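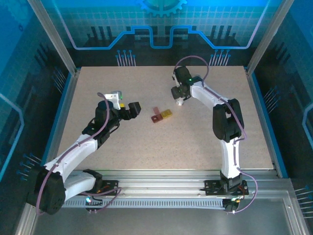

Visit report: student manipulation project, Dolville technical college

The visit took place in June at the invitation of Annelies Visser, who runs the final-year automation course at Dolville. Three of us went from the Skinholm training centre: Griet Van Hecke, Wim Prins and myself. The purpose was to see whether the Dolville two-arm exercise could be run at Skinholm next year with our own second-year group, and what it would cost us in bench space and staff hours.

We arrived at 9.30 and were taken to the mechatronics room on the ground floor. The course has 76 students, split between programming, electrical work and mechanical design. The manipulation project is an option within the course and is taken in the last term.

The cell

Each cell is an enclosure with two small arms fixed to a common aluminium rail at the front edge of the work surface. Both arms reach inwards, so their working areas overlap in the middle. The overlap is deliberate. Students have to deal with the shared area in software, and Visser told us that most of the marks are given for how they do it.

Control boards sit at the brackets where the arms meet the rail, in the open. We asked about this, as our own safety officer would want them covered. Visser prefers them visible for teaching and relies on a low supply voltage and a rule that hands stay outside while the arms are powered. Wim noted that we would need at least a clear cover over each board. A slotted cable tray runs under the rail. The cable to each gripper is carried along the outside of the arm with slack left at the wrist. Students route it themselves and are marked down if it pulls tight anywhere in the range of movement.

The back and side walls carry a blue circuit-board pattern, which the students chose. Griet asked whether it affects the vision work. According to Visser it caused false edges in the first term and the groups now mask out everything beyond the table.

The exercise

The task is set with small coloured blocks placed close together in the middle of the surface, between the grippers. One arm must pick a named block without disturbing the others and hand it to the second arm, which sets it down in a marked position. The blocks differ in colour, and one of those in use on the day was translucent. Albane Baudry, a student in the group we watched, explained that the translucent block gives the most trouble, as its apparent colour changes with the room lighting. Her group had given up on a fixed colour threshold and takes a reference reading before each run.

We watched the group set up and run the task with one arm holding back while the other approached. Their program divides the table into zones and allows only one arm in the central zone at a time. It is slow but easy to check. For the handover the lock has to be released, and at that point both arms drop to a reduced speed. One handover failed when the receiving gripper closed early. The group stopped the cell, read the log and found a timing value that had been left over from an earlier test.

The control software is Skundix, which the college uses across all its automation modules. The students write their own sequence on top of it. Socorro Palomino, the technician, keeps a clean copy of the configuration for each cell and reloads it at the end of the day. She considers this the single most useful habit in the room and recommended that we adopt it from the start.

Maintenance and cost

Gripper jaws are the main wearing part. Spare brackets are made in the college workshop. The rails and corner posts came from Verhoeven, cut to length, and Palomino gave Wim the drawing. Assembly of a new cell takes 2 people 2 days, including alignment of the bases. Alignment has to be repeated whenever a bracket is loosened, and the students do this against a printed grid.

Points for Skinholm

Bench depth is our main difficulty. The benches in our room B are too shallow for the enclosure, so either the benches are changed or the cells go in the old metrology room, where the floor is better in any case. Griet will measure both.

The zone method should be taught first, with the handover as a second stage. Our group has less programming behind it than the Dolville students and would struggle with both together.

Visser has agreed to send the marking sheet and the grid file. Wim is to ask the safety officer about board covers before any parts are ordered.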